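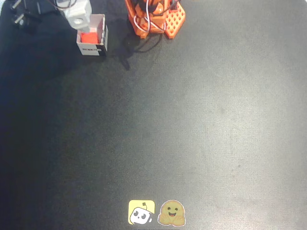 Small white carton, open at the top, on a dark gray work surface.

Carkitz C2 Thermal Label Printer: Review

October 25, 2024

5 min read

The Carkitz C2 is a direct thermal printer for labels up to 2 inches wide. It connects over USB, has no wireless option, and is sold to small shops that need part numbers and barcodes on cartons, bins and bags. I ran 700 labels through it in my stockroom, replacing a Rutenari desktop unit that had started to skip lines at the left margin.

Setup

The driver installs without a restart. The printer is detected as a standard device, and the default page size is wrong for the starter roll, so the first label prints across the gap. Set the media size by hand, then hold the feed button until the status light blinks. The sensor calibrates itself and keeps the setting after a power cycle. The manual puts this step on page 28, well after the section on printing.

Rolls load from the top. The spindle is plastic and takes a 1-inch core only. Rolls with larger cores need the external holder, sold separately. Rutenari rolls fit once the end caps are removed.

Print quality

Text is clean down to 5-point type at the slow setting. At the fast setting, characters that small fill in, and the lowercase "e" closes up. Linear barcodes scanned on the first pass at both speeds when printed parallel to the feed direction. Printed across it, the narrow bars broke up at the fast setting and my older handheld reader rejected a good share of them. Two-dimensional codes were fine in either orientation.

Darkness is adjustable in software. The factory value is too high for coated stock and leaves a gray haze around solid areas. Dropping it 2 steps cleared the haze with no loss of contrast.

Adhesion on cartons

This depends on the stock more than the printer, but most buyers will begin with the supplied roll. The supplied labels hold well on plain white board. On recycled brown board they lift at the corners overnight, more so when the strip is placed close to a fold. I changed to Sithole permanent stock for brown cartons and the lifting stopped. The Sithole liner is thicker, and the peel bar needs to be moved to its second notch or the label curls back into the slot.

Low placement on the front face of a small carton works best for shelf reading, provided the strip clears the bottom edge. A label wrapped under the edge wears through quickly when cartons are slid along a shelf.

Software

The bundled editor, Fatasine, is adequate. It imports comma-separated files, handles serial numbering, and stores templates locally. It does not remember the last printer used, and undo is limited to one level. Templates cannot be exported to another machine without copying the folder by hand. Anyone with a working label program should keep it — the driver behaves normally with third-party software.

Noise and heat

The feed motor is louder than the Rutenari and has a noticeable whine on long runs. The print head slowed itself once, near the end of a continuous batch, and resumed full speed after a short pause. No labels were lost.

Verdict

The C2 is a sound choice for narrow labels in moderate volume. The cutter is manual, the software is thin, and the spindle limits roll choice. Print quality at the slow setting is better than I expected at this price. Shops that print barcodes across the feed should look at a higher-resolution model.

Related reviews

Rutenari Desktop Label Printer: Long-Term Notes
Sithole Permanent Stock on Coated and Uncoated Board
Handheld Barcode Readers for Small Stockrooms
Tape Dispensers: Weighted or Clamp-On

Contact | Copyright 2024, all rights reserved | Back to top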